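Clurnberg site, software group for cloth handling
Minutes of the February meeting, start 16:00
Present: perception, planning, tooling. Apologies: Drirnadby office.

1. Minutes of last meeting
Accepted with one correction: the planner release is named Plivano, without a number.

2. Perception
The edge detector now runs on the wrist view only. White mesh is still the hardest material, as the folds give very little contrast.
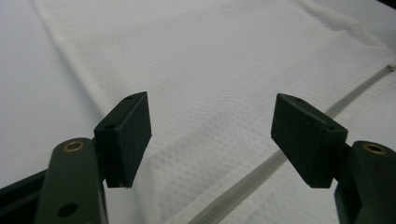 The group agreed to train again with 100 more labelled views before the threshold is changed. Piping and hems shall be separate classes - at present they are mixed in the labels.

3. Planning
Plivano chooses the grasp point too far inside the cloth. Tooling asked for a fixed offset from the hem. Planning prefers to make it a parameter, default 10 mm. Agreed.
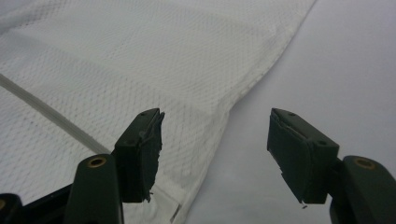 Fig. 2. Open fingers at the hem of the mesh garment, left pad over the cloth.

Replay of old logs takes roughly 16 minutes on the Hauser machine. Planning will check if it can be split into 2 jobs.

4. Control and strap task

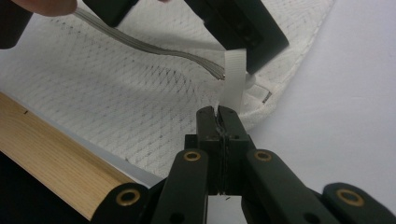
The force limit for closing was discussed at length. Control wants one value for all materials, tooling does not agree. With a gripper at each end of the hook-and-loop strap, the two controllers must not pull against each other, so one of them shall be set as leader. The ribbon cable beside the strap is to be added to the planner as a keep-out zone. Open: who writes the test for this.

5. Any other business
Drirnadby asks for read access to the label tool. Granted.

Meeting closed 17:10.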